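Small Bench, Big Lunch: the gallery

Welcome to the gallery page for Small Bench, Big Lunch, our long-running look at how much decent food a person can get out of one table, one power board and no stove to speak of. If you've been following along since the early days at Landine, you'll know we started with a sandwich press on top of a filing cabinet, so having a proper pale timber table to work on feels like luxury. If you're new, pull up a stool (we're short on stools, but you know what I mean) and have a wander through.

I've kept the captions on the chatty side this time, as several readers wrote in after the last gallery to say they'd sooner hear about the food and the benchtop appliances than about how I'd arranged things. Fair enough! The little oven is the one I get the most mail about. People want to know whether it's worth giving up the space for one when there's already a toaster doing good service, and my answer hasn't budged in years: yes, if you eat lunch at your bench more than twice a week, and yes again if you like cheese.

Dry goods out first, before any heat goes on. The three-part white tray has a reddish-brown grain and a paler one in it, with something small and green in the remaining section, and a little white scoop. The black toaster oven has the corner beside it.
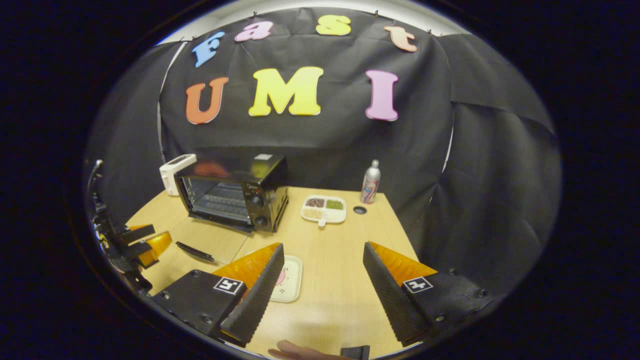
Lorna's mum always swore by soaking the brown grains overnight with a pinch of salt, and Teodor writes that he skips the soak altogether, toasts them dry on an oven tray for a few minutes and then simmers them until they give up the fight. He says the flavour is nuttier and the kitchen smells like a bakery, and he'd like to know whether anyone at our end has tried it with millet.

I have, as it happens, and I burnt the first lot, so do keep an eye on it. A benchtop oven is a small box and the element is very close to whatever you've put under it. The second go was lovely. I stirred it through chopped cucumber and far too much lemon, and took it to the Wumport hall for the April bring-a-plate, where it was scraped clean well before the lamingtons were (I was very pleased with myself for the rest of the afternoon).

A word on divided trays while we're on the subject, because I've become a bit of a bore about them. I used to keep everything in jars, and I still love a jar, but when you're cooking at a table with hardly any room for your elbows, a jar means a lid, and the lid ends up in the sink or under the tea towel. A shallow tray with sections lets you see what you've got and scoop out what you need. At the end you tip the leftovers back into their jars in the cupboard. Mine came from the Mendcombe market and cost less than a coffee. Don't leave one out overnight in summer, though. Pantry moths can find an open tray of rice from the next suburb.

On to lunch proper. Flatbreads and little pizzas are what these ovens were made for, in my view, and I'd encourage anyone starting out to begin there. Roll your dough thinner than looks sensible. Go easy on the sauce. Let the oven get good and hot before anything goes in, and check the plate you're using is one that can take it, as a good many can't. I lost a favourite to a nasty crack over winter and I'm still cross about it.

Beetroot in the dough is my current enthusiasm. You roast one small beetroot, mash it very thoroughly, and work it into the flour along with the oil, and you get a colour that children will either adore or refuse to sit near. The recipe I use is adapted from one that did the rounds at Cuautle, the supper club, and it makes enough for four small rounds or two greedy ones. The dough keeps nicely in the fridge until the next day, and it's easier to roll cold.

A round disc on its square plate, sitting on the oven rack, and a very fetching magenta-red it is too. The two-slot toaster has the other end of the table, with the utensils standing up in their caddy next to it and a small white dish of green and yellow bits over on the far side of the oven.

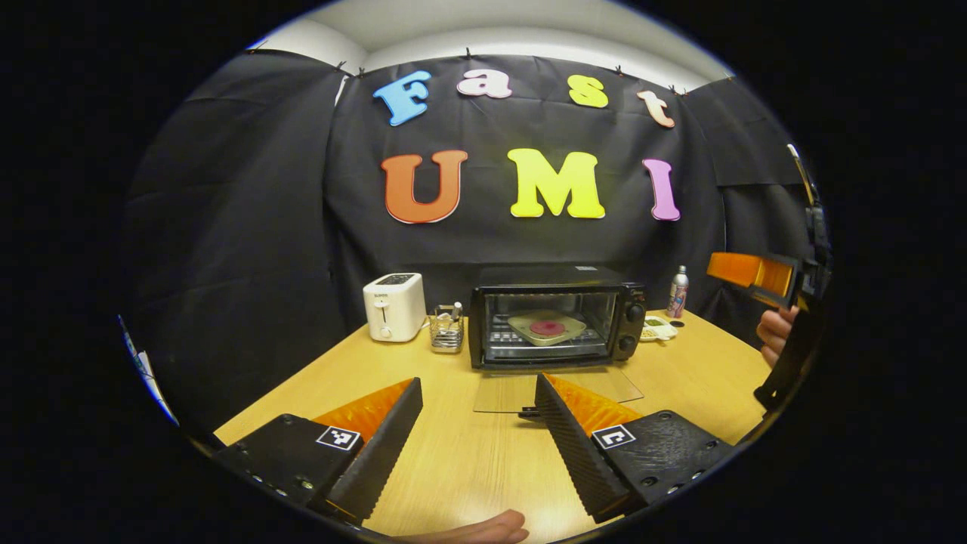
Words and captions: the Small Bench editor
Gallery editor, Small Bench, Big Lunch

I do like a caddy within arm's reach. Drawers are all very well if you have them, but plenty of you are cooking in granny flats, caravans and the back corner of an office, and a caddy can be picked up and moved in one go when somebody needs the table for something else. Keep the long handles at the back, and the tongs where you can grab them without looking.

For toppings, dice everything small. Capsicum, corn, zucchini, a bit of spring onion, whatever's in the crisper and starting to look sorry for itself. Big chunks won't cook through before the base is done.

Next gallery will be puddings, baked in the same sort of oven, and I'm after your suggestions. Bread and butter pudding is already spoken for. Send them through the usual contact form, with the size of your baking dish if you can, as that's the question I always end up writing back to ask.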